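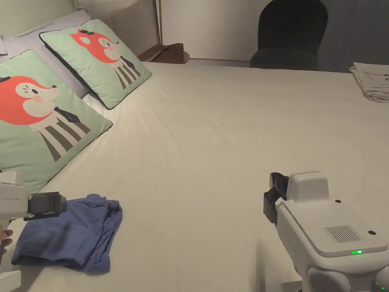 *Markent, October*

# bedroom-laundry

Notes and labels for folding clothes on a made bed. The set holds 400 clips, and the blue garment turns up in more of them than anyone planned.

## Labels

- `crumpled`: a heap, sleeves anyone's guess
- `folded`: has corners
- `folded_ish`: Revathi's label, please stop using it

The mint-green cushions are `decor`. Do not tag the character on them as `person`, however nicely it smiles. Nermina has already fixed 41 of these.

## Known issues

Off-white sheet, pale pillow, pale wall: masks leak. Socks are in a separate folder, mostly unpaired.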